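Home Rooms Checklists Forms Contact

Worktable and floor check, Room 20, Rallstead building
Form 1412. Checked by Kusum Chaturvedi, 15th August
Copy to: Yogesh Nautiyal

1. Tabletop level, no rocking: OK
2. Corners and edges, no splinters: OK. Corners are rounded, ran a cloth along all four sides and nothing caught.
3. Surface marks: COMMENT. One thin dark mark near the left side. May be a scratch. Did not come off with a damp cloth. Leave it for now.
4. Bracket at left front edge: OK, tight. Check again in January.
5. Load label under top (70 kg): present, readable. 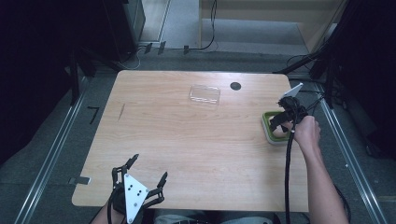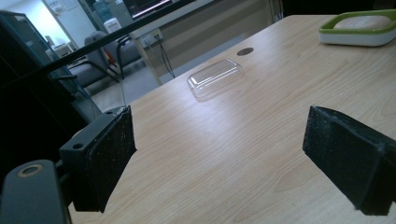

6. Items left on table: COMMENT. The rule for this room is that whatever stays out overnight goes toward the back and clear of the cable hole. Clear plastic is the main problem, as it hardly shows against pale wood and gets knocked off or leaned on. The soap is easier to spot because of the green rim on its dish, and I would like a strip of colored tape on the clear plastic so it stands out the same way. Yogesh to order tape from Heneo, one roll.
7. Cable hole, no sharp lip: OK. No cover fitted. Evar sells one that should fit, 52 mm, not urgent.
8. Floor around table: COMMENT. Carpet flat, no lifted seams. Tape on the left side is still stuck down. Watch the metal rails on both sides when carrying anything, they are easy to catch a toe on.
9. Cables crossing floor behind table: to be clipped down or moved before the next check.
10. Walkway to door: OK

Result: pass, with comments at 3, 6, 8 and 9. Items 6 and 9 to be signed off by Yogesh.

Rallstead Building Office | Contact the front desk | Back to top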